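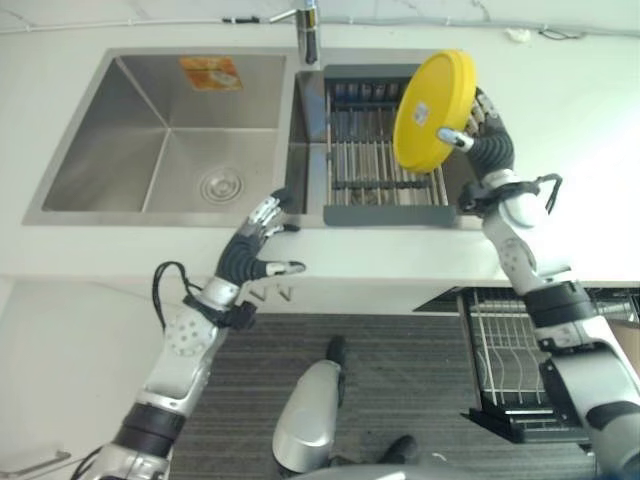

Covunent Homeowners Association
Minutes of the Grounds and Facilities Meeting, 15th May

The meeting was called to order in the Flornelton Room with 20 households represented. The April minutes were approved as written.

1. Hot tub cover. The present cover no longer closes on the north side. Quotes were received from Stamitz and Stöcker. The Stöcker quote of $1,569 includes delivery and removal of the old cover. Motion to accept carried, 61 votes to 5, proxies included.

2. Fence and gate. The latch on the lower gate sticks. Stamitz will be asked to price a replacement - hinges to be quoted separately.

3. Deck boards. Two boards near the steps are to be sanded before the season opens. Residents asked that the work be done on a weekday morning.

4. Evening hours. A request to keep the hot tub open an hour later was tabled until the noise rules have been reviewed.

There being no further business, the meeting was adjourned.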